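How to clean and dry play food and small toys

Play food gets handled, dropped and chewed, and most of it goes months without a wash. The method set out on this page suits hard plastic pieces and small soft toys, and it works in an ordinary kitchen. A bin of play food takes me 58 minutes of hands-on work, followed by a night of drying.

What you need

A sink or a large basin
Mild dish soap
White vinegar
A soft toothbrush
Two old towels
A collapsible dish rack
A storage bin with a lid

Step 1: Sort

Empty the bin onto a towel and make separate piles for solid plastic, hollow plastic, fabric, and anything with a battery or a sound chip. The battery pile does not go in water. Wipe those pieces with a damp cloth and set them aside.

Check the hollow pieces for holes. Squeeze each one next to your ear, and if air comes out, water can get in. Tape over the hole before washing. If a piece already has black specks inside, throw it out.

Step 2: Wash the plastic

Fill the sink with warm water. Hot tap water will soften thin vinyl and can lift the paint on cheaper sets. Add a squirt of soap and leave the pieces in for 19 minutes. Brush the seams, stems and any moulded texture, where most of the grime sits. Rinse under the tap.

For sticky residue, mix 200 mL of vinegar with the same amount of water and wipe the spot. Test painted pieces first on the underside. Old sticker glue needs a dab of cooking oil, then soap again.

Step 3: Wash the soft toys

Read the tag. If it allows washing, put the toy in a mesh bag and run a cold, gentle cycle. If the tag is missing, wash by hand in cool soapy water and press the water out in a towel. Do not wring it. Wringing shifts the stuffing and the toy dries lumpy.

Step 4: Set up the rack

Any folding rack with an open basket will do. Push the base fully down until the sides lock, then put it on a table away from direct sun. Coloured plastic fades on a bright windowsill, reds first.

Large round pieces go in the main compartment, open side down. Small flat pieces stand in the narrow slots – the same ones you would use for cutlery. Soft toys can share the rack as long as they do not touch the plastic. 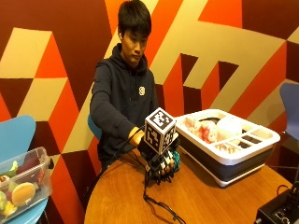 Leave a finger's width between pieces where you can. If the rack fills up, dry in two batches, as stacked pieces trap water where they meet. Turn everything over once before bed.

Step 5: Check and pack

In the morning, shake each hollow piece. If you hear water, return it to the rack with the hole facing down. Press the thickest part of each soft toy between two fingers. It should feel the same temperature as the room – cool means damp.

Wipe the inside of the bin and let it air for an hour before anything goes back in. Put heavy pieces at the bottom and leave the lid unlatched for the first day.

How often

Every two months for a home set. For a playgroup, weekly, and straight away after any illness.

Page by Chiyo Mizuno. Thanks to Yurani Arango for the note on sticker glue.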